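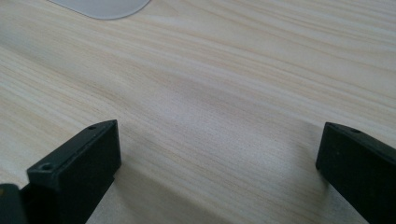

How much money should a small group plan for its first hand-held gripper?

We planned 3,745 euros for the first year, and 1,950 of this went to the gripper itself. The rest had to cover the storage, spare fingers, cables and a reserve of 500 euros for repairs.

Catilance Table Recordings, with purchase notes

This folder contains 416 short recordings made with one hand-held gripper over a table, together with the notes we kept while planning the equipment. It is published for groups of a similar size who must write a budget before they have touched any device. Maintained by Elfriede Haberkorn (recordings) and Honeylyn Bautista (purchasing), Lustow.

Last change: 29 April 2024

Contents

recordings/ the video files, one folder per session
notes/ a text file for each session, in English
budget/ the order list, the offers we compared, and the final costs
LICENCE for the recordings and the notes

What we bought

The gripper came from Jitik. We also had an offer from Tapia, which was cheaper for the device but did not include the mounting parts, so the two offers came out almost equal. Both are in the budget folder with the delivery conditions. We removed the bank details and changed nothing else.

Please look at the delivery times as well as the prices. Our device arrived seven weeks after the order, and for this period we had already reserved the room. Next time we would reserve it only when the parcel is in the house.

Fingers and spare parts

The fingers are black, with square tips, and there are small round screw holes in the top faces. If you wish to order fingers from another supplier, measure the holes and the distance between them first. We ordered one pair only from the catalogue drawing and had to send it back, and the postage was ours to pay.

A second pair should be in the first order. When it is ordered alone later, the shipping costs nearly as much as the part.

Table and light

We did not buy a table. The one in the recordings has a pale surface with a fine wood grain, and the dark fingers are easy to see against it. The gripper throws a soft shadow on the surface. We considered a second lamp for this and put it on the list for July, where it is still waiting for approval.

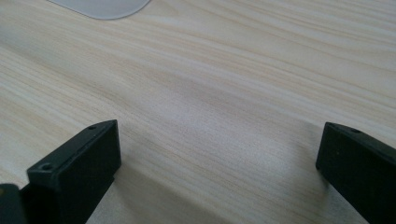
Known limits

All recordings come from one device and one table. Anybody who needs variety of surfaces should add this to the plan and also count the hours for changing the set-up, which we forgot in our first version.

In many recordings the fingers are open and hold nothing. We kept these. Objects near the upper border can be visible only in part.

The prices are from our own offers, without tax. They will be different in another country.

Corrections

If you find a mistake in the order list, write to Honeylyn and give the line number. For the recordings, write to Elfriede. We answer slowly in July.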